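How to Rename a Product Without Losing Your Regular Customers

Changing the name of a food or drink product takes more paperwork than most small companies plan for. The steps below assume you are keeping the recipe, the price and the package size, and changing only the name.

Step 1. List every place the old name appears

Start with labels and cartons, then move on to invoices, shelf tags, barcode records, delivery paperwork, menus, staff shirts and old social media posts. When Gurora renamed its lemon syrup, the list came to 271 entries, and most of them were product pages run by other stores. Put the list in a spreadsheet with one column for who owns each item and one for the date it was changed.

Step 2. Check that the new name is free

Search the trademark register, the domain registries and the main app stores. Say the name out loud over the phone to someone who has never seen it written. If they can't spell it back, customers will have trouble searching for it.

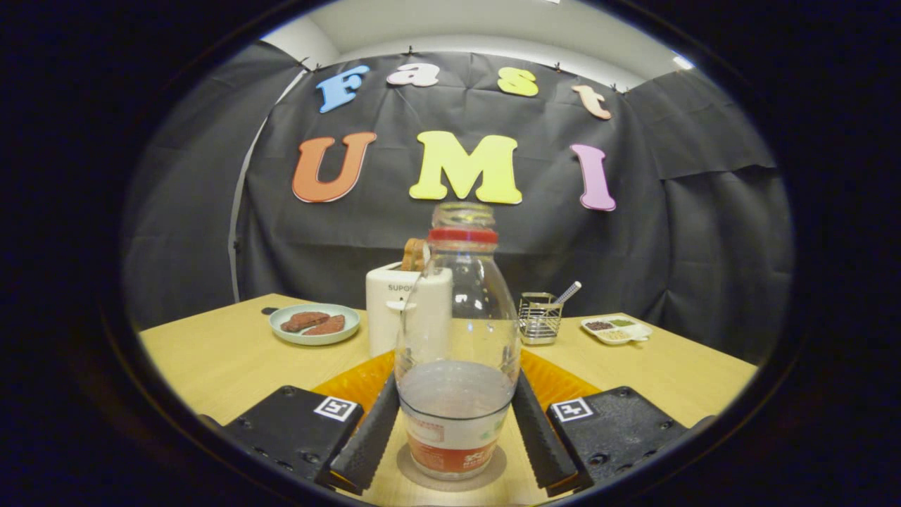 Alda Wrenfield
Contributing Editor, Brands and Packaging

Step 3. Decide what to do with old stock

Count the labels you have left before you set a launch date. Politis had 2,445 printed labels in storage when it picked its new name and moved the launch to November to use them up. If you can't wait, ask your printer about a sticker that covers only the name panel. Check first that it doesn't hide the ingredients, net contents or any required warning.

Step 4. Run both names for a while

Print "formerly" and the old name in small type under the new one. Two print runs is usually enough. Use the same line in your online listings – people will keep typing the old name into search boxes for months.

Step 5. Tell stores before you tell the public

Send buyers a one-page notice with the old name, the new name, the barcode and the first ship date. State clearly whether the barcode is changing. Stosetti sent its notice to 883 accounts and had to send it again with the barcode added.

Step 6. Redirect the old web pages

Point each old address to the matching new page, and not to the home page. Test the links on a phone as well as a computer. Keep paying for the old domain.

Last updated May 9, 2020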